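Home | Reviews | Storage and Care | Textiles | Archive | Contact

We use cookies to remember your preferences. Accept | Manage settings

Product Review: The Kovalchuk Compartment Chest for Small Personal Jewelry

Prepared for the Household Collections Desk by Estíbaliz Soler, with testing notes by Ese Oyewole

Published January 1, 2022

Purpose of the review

The Household Collections Desk receives regular inquiries from readers who have inherited a modest quantity of jewelry and wish to store it properly at home. Most of these collections have limited resale value. They consist of rings, chains, bracelets, and earrings that were worn daily by a relative and then placed in a drawer. The owners want to prevent further damage, keep related pieces together, and be able to find a given item without emptying the whole container.

The Kovalchuk chest is sold for this purpose. It is a tabletop unit with four shallow drawers, a lift-up lid, and a set of loose dividers. The Desk bought one unit at the regular retail price and kept it in use for nine months. No payment or loan was accepted from the maker.

Condition on arrival

The chest arrived fully assembled, with the drawers held shut by paper tape. The tape left no residue. One divider had a chipped corner, and a replacement was sent after a single written request. The instruction sheet is short and covers only the fitting of the dividers and the cleaning of the outer surface. It does not address what may safely be stored next to what, and the Desk considers this a serious omission in a product aimed at first-time owners of inherited pieces.

The drawer linings are a close-woven gray felt, glued at the edges. Ms. Oyewole tested the lining for color transfer with a damp white cotton cloth and found none. There was a mild smell of adhesive for the first two weeks. The drawers were left open in a ventilated room during this period, and readers are advised to do the same before placing any silver inside.

Sorting before storage

No chest will perform well if it is filled without preparation. The Desk recommends that owners set aside an afternoon and lay the pieces out on a clean cloth over a table, with enough light to read a hallmark. Chains should be separated first, as they tend to take other items with them. A fine chain that has knotted should be placed on a flat surface and worked open with two blunt needles. It should never be pulled from the ends.

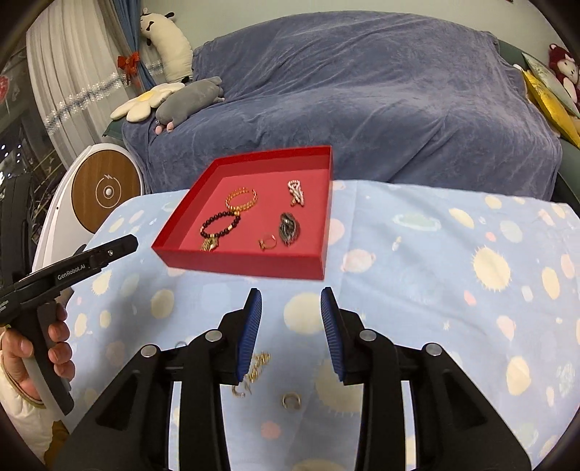
Once the chains have been separated, each should be fastened at the clasp and laid straight. Pieces with stones should be checked for movement by holding them near the ear and tapping the band lightly. A faint rattle suggests a loose setting, and such a piece should go to a jeweler before it goes into any drawer. Rings that are bent out of round should also be noted, although these may be stored safely as they are.

A written list is strongly encouraged. Sachiko Katayama, who maintains the Desk's standard record form, suggests a single line for each piece, giving the metal if known, any marks, the source, and the date it entered the household. The list should be kept apart from the jewelry itself. A copy held by a second member of the family is good practice, particularly where several heirs have an interest.

Owners should resist the wish to clean everything at this stage. Tarnish on silver is stable for the most part and can wait. Liquid dips remove the dark finish that makers apply on purpose to the low areas of a design, and this finish is costly to restore. A dry, soft cloth is enough for the first handling.

Drawers and dividers

The top two drawers are divided into narrow channels suited to rings. The channels hold a ring upright with light pressure from the felt on either side. Bands of ordinary width sat firmly. Very thin bands leaned over and had to be paired with a strip of folded tissue. Rings with tall settings fit only in the second drawer, where there is slightly more clearance. When a tall ring was placed in the top drawer, the setting brushed the frame each time the drawer was opened. The maker should state the clearance on the package.

The third drawer is open and may be divided as the owner prefers. The dividers slot into grooves along the sides and stay in place when the drawer is pulled out with normal force. They do not reach the floor of the drawer completely. Fine chains were able to slip beneath them, and on two occasions a chain passed from one compartment to the next and tangled there. A thin roll of cotton tape along the foot of each divider corrected the problem, but the purchaser should not have to supply this.

The fourth drawer is the deepest and is intended for bracelets. Flexible bracelets may be coiled loosely. Rigid bangles should be laid flat in one layer, with tissue between any that touch. The drawer accepted a good range of sizes, and the runners remained smooth under the added weight.
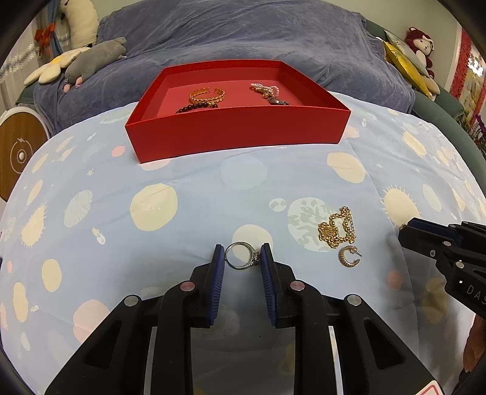

Comparison with other products

Two further products were examined over the same period. The Jurkimow stacking trays cost less and may be added to over time. Their compartments are well made, and the walls meet the floor without a gap, so chains stay where they are put. The trays have no cover unless one is bought separately, and dust collected quickly in the top layer. They are best suited to an owner who already has a closed cabinet.

The Vudisov roll is a soft case with padded loops and zippered pockets. It performed well for travel and poorly for long storage. Pieces pressed against each other when the roll was tied, and the Desk noted light scratching on a plated test chain after one month. The roll is not recommended for plated goods or for soft stones such as opal and turquoise.

Protection against tarnish

The maker claims that the felt slows tarnish. To test this, Ms. Oyewole placed one polished silver strip in the third drawer and a matching strip on an open shelf in the same room. When the strips were compared in February, the shelf strip had yellowed at one end and the drawer strip was nearly unchanged. By the end of the trial both had darkened, the shelf strip more deeply. The chest therefore offers some benefit, most of which may come simply from the closed drawer. Anti-tarnish paper cut to the size of the drawer is inexpensive and is still advised.

Rubber bands, adhesive labels, and newspaper should be kept out of the chest altogether. Pearls should be stored apart from metal pieces in a soft pouch, and never in a sealed plastic bag.

Durability and service

The hinges on the lid showed no looseness at the close of the trial. Drawer pulls are fixed with a single screw each, and one turned freely after six months until it was tightened. The outer finish marked easily when a damp glass was set on it. Valentin Bogdan, of the Desk's repair bench, examined the joints and found them sound, though he noted that the back panel is stapled and would be difficult to replace.

Findings

The Kovalchuk chest is approved for general household use, with reservations. It is suitable for collections made up mainly of rings and bracelets. Owners with many fine chains should choose the Jurkimow trays and place them in a closed cabinet, or be prepared to alter the dividers as described. The Desk has written to the maker regarding the divider gap and the instruction sheet and will amend this review if either is changed.

Requests for the standard record form may be addressed to Gleice Falcão at the Prullivgate reading room.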